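Chapter 6
Running out of road: cash, runway and the closing of a young firm

What you should get from this chapter
Work out a firm's burn and its runway from simple figures
Tell the difference between a firm that is unprofitable and one that can't pay its bills
Explain why money that has been promised is not money in the bank
Put creditors in order when a firm is wound up

Before you start: you'll need the cash flow table from Chapter 3. Keep it open. If you skipped Chapter 3, go back.

6.1 A Saturday in November

Ondico delivered groceries. Small orders, short distances, a promise of 18 minutes to the door. Founded by Minttu Lappalainen and Horacio Pereyra, who had met working in the same warehouse and thought they could run one better. For a while they could. Orders rose every month in Rokovville, then in 2 further towns. Staff went from a handful to 300. The local paper liked them.

Then a Saturday in November. Lappalainen opened her laptop at six in the morning and read a short email from Laaksonen, the fund that was meant to lead the next round. Laaksonen was out. Two smaller investors had agreed to come in only if Laaksonen did, so they were out too. By lunch the whole round had gone.

Ondico had 112 days of cash left. Sounds like plenty. It wasn't, and most of this chapter is about why.

6.2 Burn

Burn is what a firm spends over and above what it takes in, usually per month. Two kinds, and students mix them up every year.

Gross burn - everything going out. Wages, rent, fuel, stock, refunds, software, the lot.
Net burn - gross burn less the cash coming in from customers.

Runway is cash in the bank divided by net burn. That's the whole sum. The hard part is being truthful about the bottom half of it.

Ondico's finance lead, Valtteri Rautiainen, worked out runway using average net burn for the past year. Reasonable when a firm is steady. Ondico wasn't steady, it was growing, and it lost a little on every order. More orders, more loss. So last year's average was far too kind. Use the latest month, then ask what next month looks like. Do both, write both down.
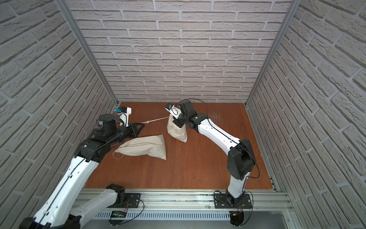

Fixed costs are the second trap. A firm can cut its advertising by Monday. It cannot cut a lease by Monday, or a machine it has already paid for. Think of an enclosed cell with two robot arms in it, walls and rails and all: whether the arms are busy or idle, the money spent on them has gone, and any finance payments on them carry on. Accountants call the first part a sunk cost and the second a commitment. Ondico had very few machines but a great many leases, and leases behave in much the same way. Pereyra had signed most of them for long terms becuase the rent was cheaper. Cheaper per month. Dearer to leave.

6.3 Promised money

A term sheet is not a cheque. Say it aloud if it helps.

Most term sheets are not binding on the main point, the money. They may bind the firm in other ways. Ondico's had a clause stopping it from talking to other investors while Laaksonen did its checks. So when Laaksonen left, there was no second name on the list, and the search had to start cold, with staff already asking questions and suppliers asking for payment up front.

Suppliers matter here. Orach, which sold Ondico its fruit and veg, had always given it 30 days to pay. Hertta Turunen ran the Orach account and heard about the failed round the following week. She moved Ondico to payment on delivery. Sensible from her side. From Ondico's side it meant a month's worth of stock had to be paid for twice as fast as planned, and the 112 days shrank at once. Nothing had changed in the shops or on the bikes. The cash had simply been asked for sooner.

Note the general point. Runway is worked out as if everyone else stands still. They don't.

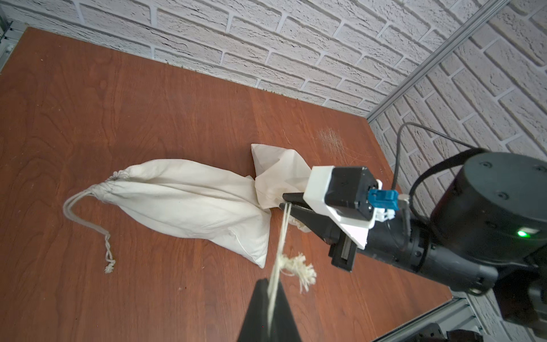

Fig. 6.2 Drawstring bag held by its cord in a gripper.

6.4 Loss-making or insolvent?

Plenty of firms make losses for years and are perfectly solvent. Others make a profit on paper and fail becuase customers pay late. Keep the two ideas apart.

Cash-flow insolvency: can't pay debts as they fall due.
Balance-sheet insolvency: owes more than it owns.

A firm may be in one state and not the other. Once directors know, or ought to know, that the firm can't avoid failing, their duties shift towards the people it owes. Carrying on and hoping is risky for them personally. Meinir Samuel, brought in to advise the Ondico board, told them this at her first meeting and had it put in the minutes. Section 6.7 has an extract. Read it twice.

6.5 Who gets paid

Rough order, details differ by country:
Lenders with security over particular assets
The costs of the winding up
Certain wages and holiday pay
Lenders with a general charge
Everyone else owed money, Orach included
Shareholders, if anything is left

Usually nothing is left. Shareholders took the risk and they stand last.

Warm-up questions
1. Ondico cuts its delivery fee to win more orders. What happens to net burn? What would you need to know first?
2. Was Turunen right to change the payment terms? Argue it from Orach's side, then from Ondico's.
3. Draft the two-line message you would send to staff on the Monday. Be careful what you promise.

Section 6.6 works through the Ondico cash table line by line. Bring a calculator.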